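The Skiron Box

The box came on a Sunday, the 11th November, which should have been impossible, but the Lurnholm courier ran a seven-day route that winter and I was not going to argue with him. I signed, shut the door with my foot, and had the tape off before the kettle boiled.

A Skiron receiver! I had wanted one since I was in school. They made 2,652 of them at the Clasow plant before the plant closed, and every one went out with the maker's initials scratched inside the lid. Mine said R.T. in small square letters, and under that, in pencil, "good one."

I took the lid off right there on the rug. Oh, it was lovely in there — two little boards, one above the other, and a fan no bigger than a coin, and a bundle of yellow wire tied with actual string. Somebody had cared about that string. I plugged it into the old television, pressed the only button, and waited.

It found 20 channels. It found 40 minutes' worth of static on each of them, if you had the patience, and I did. The manual (stapled, and missing its back cover) promised more. It promised that a Skiron would go on listening long after you had given up, and that you should leave it alone and have supper.

So I left it alone and went to see about supper.

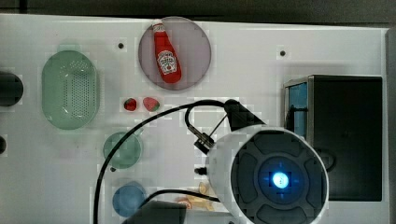
Ketchup on the pink plate, colander to the left.

When I got back there was a number in the corner of the screen. 81. I turned the sound up so fast I nearly pulled the knob off. Under the hiss was a voice, a woman's, reading the weather for the Radebe coast: wind from the west, fog by morning, small boats to stay in.

Radebe had stopped sending in February, years ago. I knew that. Everyone who loved these machines knew that, we had all stayed up for the last broadcast and most of us had cried a bit. And still she read on, calm as anything, harbor after harbor, and I sat on the rug with my fork in my hand and grinned until my face hurt.

Then she stopped, and I heard paper turning.

"And for the listener in Lurnholm," she said, "please put the lid back on. The dust gets into the fan."

I put the lid back on.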